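4.2 Piece rates and unpaid time in seasonal home assembly

The household survey in Vornham covered 300 homes in which at least one adult had taken in paid assembly work during the previous year. From these we have 1,152 weekly work diaries. Diaries that gave output but no hours were kept for the analysis of rates and dropped from the analysis of time. Recruitment and the wording of the diary are set out in Section 3.

Work reached the homes by two routes. The first was direct issue by Aguirre, which supplied gift shops and market traders and ran its own collection point in the town. The second was through agents who took bulk orders from Porkeo and divided them among people they knew. Under direct issue the rate was printed on the delivery note. Agents more often gave the rate by word of mouth, and in a number of households it was not known until the finished goods had been handed back. Rates under both routes were set per lot of 100 finished pieces.

The goods themselves were small and cheap: hair ties, favour boxes, gift tags and artificial flowers. Most jobs could be learned in an evening. Artificial roses on sticks are a typical case, with a skewer pushed into the green base of each flower head and the finished stem then put into a printed sleeve. Flowers were usually worked in batches, all the stems first and the sleeves later, although some households finished each piece before starting the next. Figure 3 shows the two steps.

Figure 3. Single-stem roses: (a) fitting a bamboo skewer to a flower head; (b) placing a skewer in a pink sleeve printed "LOVE YOU".

(a) 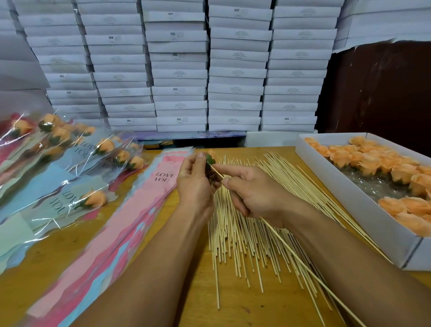

Why do hourly earnings differ so much between households paid the same rate per lot?

Most of the difference comes from time that the rate does not cover. Fetching materials, sorting them, setting aside faulty parts, clearing a table before meals and returning the finished lot all take time, and the worker is paid for none of it. Households living close to the collection point spent less time on these tasks than those on the outer estates, where a missed bus could take up most of a morning. Speed at the work itself also varied, but by less than we had expected, and the gap between new and experienced workers closed within the first few weeks.

To separate the two effects we asked respondents to record paid and unpaid time in different columns. The distinction was not always easy to keep. Several people entered sorting as paid time when it was done at the same sitting as assembly and as unpaid time when it was done the evening before. We left these entries as they were written. Recoding them would have meant guessing at what each person had in mind, and a trial recoding of the July diaries did not alter the order of the household groups.

Unpaid time made up as much as 40 per cent of all recorded time in the worst-placed group, which was made up of households supplied by agents and without the use of a car. It was lowest among those who collected directly and worked on larger orders. Order size matters here because a trip to the collection point takes the same time whether one lot is carried home or several. Agents tended to spread an order thinly, partly to get it finished quickly and partly, as one of them told us, so as not to be seen to favour anyone.

Faulty materials were the second most common cause of lost time. Under the Aguirre terms, faulty parts could be exchanged if they were brought back with the lot. Exchange was recorded less often than faults were, and respondents gave the length of the queue as the usual reason. Agents had no fixed practice. Some carried spare parts and replaced them on the spot, while others took the shortfall off the payment.

(b)

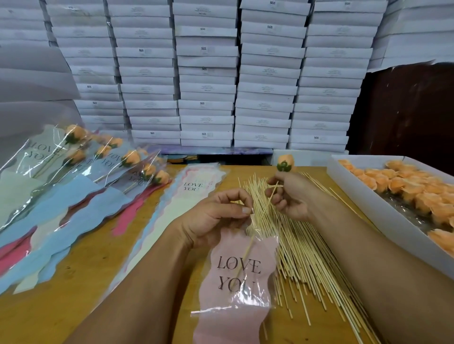
The deduction of shortfalls is of particular interest because it does not appear in the stated rate. Two households could be offered the same sum per lot and receive different amounts for what was, on paper, identical work. Kettunen's earlier interviews in the district had recorded complaints of this kind, but the interviews contained no output figures and the size of the effect could not be worked out. In the diaries, deductions appear in irregular clusters that follow particular deliveries more closely than they follow particular workers. This fits with poor batches of materials better than it does with careless work.

Payment was also slow in some cases. Direct issue was settled at the counter. Agents paid once they had been paid themselves, and respondents often had a second order in hand before the first was settled. Some used Fundum, a local savings scheme, to cover the gap. Fundum loans were small and carried no interest if repaid within the month, and the scheme's ledgers, which Fulgencio Valcárcel transcribed for this study, show borrowing rising in the weeks when most seasonal orders were given out. We cannot match ledger entries to individual diaries, as the ledgers use membership numbers that were not collected in the survey.

Two cautions apply to these results. The diaries were filled in by one person per household, usually the one who dealt with the supplier, and help given by children or older relatives is probably under-recorded. Where help was recorded, it was mostly with sorting and counting, so the share of unpaid time given above is likely to be too low. The sample also leaves out people who had given up home assembly before the survey began. Their reasons for stopping may well have included the costs described in this section, and the follow-up interviews reported in Section 5 were designed partly to reach them.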